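The Marrow Year

My uncle Zoltán left me his allotment and a debt of 3,000 pounds, and of the two it was the allotment that kept me awake.

I should say he wasn't properly my uncle. Zoltán Hajdu married my mum's cousin, then unmarried her, and somehow in the sharing out of things we got to keep him. He came every Christmas with a bottle of something brown and a bag of onions. Lovely onions, mind you. You could have played bowls with them.

So he died in the spring, quite quickly, and a letter came from a solicitor in Brultbridge to say that I had plot 21 at Warnstead, if I wanted it, and that there was a loan he'd taken out for a greenhouse. I rang up my sister and said, what greenhouse? And she said, well, go and look, you daft thing.

I went and looked. There was no greenhouse. There was a shed with a padlock on it, a water butt, a lot of nettles up to my chest and a man on the next plot, sitting on an upturned bucket and eating a pork pie.

"You'll be the niece," he said.

I said I was, near enough.

"Karpenko," he said, and it took me a minute to see that this was his name and he wasn't clearing his throat. "He owes me a wheelbarrow."

That was the whole of our first talk. I cut nettles until it got too dark to see them, went home with my arms stinging right up past the elbows, and lay in the bath thinking about greenhouses. Where do you put one, if you don't put it on your allotment? He lived in a flat on the second floor. He'd never had so much as a window box.

The next time I went I took bolt cutters (borrowed from work, and I did take them back, whatever Denise tells you) and got into the shed. It smelled of creosote and mice. There was a deckchair, a kettle, a camping stove, and a wheelbarrow with KARPENKO painted down the side in white gloss. Not even hidden! I wheeled it straight round to him and he looked it over for a good long while, as though I might have swapped it for a worse one.

"Tyre's flat," he said.

"I expect it was flat when he had it."

"It was not."

I bought him a new inner tube. After that he started leaving things on my side of the path. A tray of leeks one time, and then a sack of horse manure with a bit of ribbon round the neck, so I'd know it was a present. He told me what to put where. He told me I was watering wrong, and holding the hoe wrong, and that my hat was a mistake. I'm not a person who takes to being told, but there was something restful about it. At work I'm the one people come to with their questions all day long, and up at Warnstead I didn't know a thing and was allowed not to.

I got the truth about the money out of him in the end, in the rain, both of us squashed in the shed with the kettle going.

"There was no greenhouse," I said. "Was there?"

Karpenko looked into his mug. He had a way of looking into a mug as if he'd dropped his keys in it.

"There was a lady," he said. "At Winum."

Winum, if you don't know it, is two stops past the end of everything. There's a sea wall and a chip shop. I'd been there once as a child and cried because the tide was out.

"He went on Sundays," I said, and suddenly I could see it, all those times he'd told Mum he couldn't come to lunch, he had the beans to see to. There were never any beans. He brought us onions all year long and I'd not once wondered why it was only ever onions.

"I grew the onions," said Karpenko, who had clearly been waiting years to tell somebody.

Well, I went. Of course I did. I had the address off a seed packet, of all things, in his handwriting, with a drawing of a little pitched roof next to it. I got the train out with a bag of Karpenko's tomatoes on my knee, and I practised what I'd say, and it all went clean out of my head because when I turned in at the gate there it was. The greenhouse. Tall as a chapel and twice as clean, filling the entire back garden of a very small bungalow, with a brass handle on the door.

And there was a woman inside it with her sleeves pushed up, tying in a plant, and she saw me through the glass and put her hand over her mouth.

Her name was Ilse. She was ten years older than he'd been, and a head taller, and she'd not been told he was dead. She'd worked it out, she said. He'd never missed two weeks running. She'd thought about ringing round the hospitals and then she'd thought, who would I say I was?

I didn't know what to do with my hands, so I gave her the tomatoes.

"I have tomatoes," she said, and she laughed, and then she had to sit down on the step for a bit. I sat down as well. It was hot as anything in there and it smelled green, that sharp leafy smell you get on your fingers.

What he'd wanted, she told me, was aubergines. He'd had them as a boy, his grandmother did them over a flame till the skins went black, and he was sure you could grow a decent one in this country if you gave it enough glass. The first summer they got a single fruit the size of a thumb. The summer after that it was whitefly. He kept a notebook! She showed me it, page after page, temperatures and swear words.

She cut me one to take home. I said I couldn't, and she said don't be silly, it's half yours, you're paying for the glass. 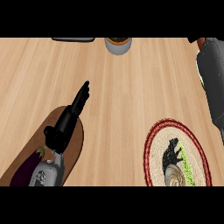 Aubergine on the board, before supper.

I did it his grandmother's way, over the gas with a fork, with all the windows open, and set off the alarm on the landing. It fell to bits when I tried to peel it. I put on salt and a lot of garlic and ate it on toast, standing up, and then I rang Ilse and told her it was the best thing I'd ever eaten, which was a lie, but only a small one. It wanted lemon. She told me it wanted lemon before I'd even said.

I'm paying off the loan a bit at a time. Karpenko thinks I should have argued with the bank, and he may be right, he usually is, but I've got a key to the brass-handled door now and I go over every other week with whatever's ready. In September I'm bringing him with me. He says he doesn't care for the sea, and he doesn't hold with aubergines, and he supposes somebody ought to take a look at her onions.

He's bought a new shirt. I've been told not to mention it.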